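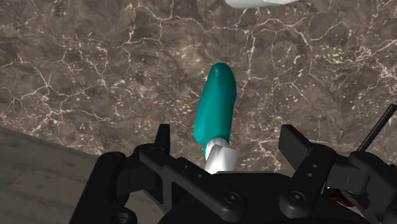

La feria de la piedra de Plilgate ocupa tres pabellones y un aparcamiento embarrado, y este año reunía a 723 expositores, según el folleto. Yo visité a unos treinta antes de que me fallaran los pies. Venía con una misión doméstica: elegir encimera para una cocina que lleva desde abril sin encimera.

Llegué a las nueve con la intención de ser metódico. A las nueve y media ya había aceptado dos cafés, un metro de carpintero de regalo y una tarjeta de un señor que vende discos de corte y que me trató de colega. No lo saqué de su error.

El primer pabellón es el de los mármoles, y allí se aprende enseguida que preguntar el precio es de mala educación. Se pregunta por la cantera, por el bloque, por el acabado. En Torkby tenían tablas oscuras con un veteado blanco tan tupido que daba apuro imaginarlas debajo de una tostadora. Pregunté si se manchaban con limón. «El mármol vive», me contestó el comercial, y se fue a atender a otro.
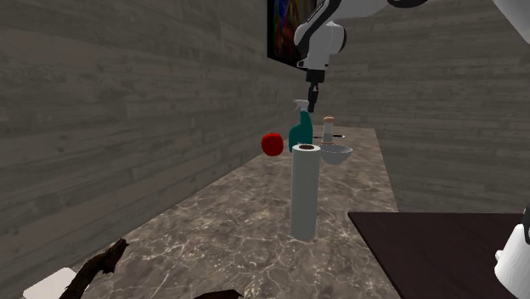 Encimera larga de mármol, con pulverizador verde, contra una pared de lamas grises.

La única persona que me habló claro fue Pavithra Gowda, marmolista, que daba una charla a las once en un rincón con diez sillas y peor acústica que una piscina. Recomendó jabón neutro, agua y bayeta, y desaconsejó el vinagre con una severidad que me hizo repasar mentalmente los últimos quince años de mi vida. También explicó la diferencia entre pulido y apomazado: el segundo disimula mejor las marcas de ácido, aunque agradece que lo sellen más a menudo. Tomé apuntes en el reverso del folleto.

Comí en la carpa de Lâm, donde el bocadillo de lomo costaba casi como un rodapié. La cola, eso sí, fue muy instructiva: dos instaladores discutían sobre juntas de silicona con una pasión que yo reservaba para el fútbol.

Por la tarde pasé por Zorkura, que se dedica a los compactos y me ofreció 103 muestras en un maletín. Pesaba lo suyo. Me dijeron que el plazo de entrega era de seis semanas y después, bajando la voz, que de diez.

Volví a casa con over cuatro kilos de catálogos y ninguna decisión. La entrada incluye el aparcamiento, pero conviene llevar botas, y el autobús de vuelta sale a las seis y cuarto de la puerta norte, que está en el sur.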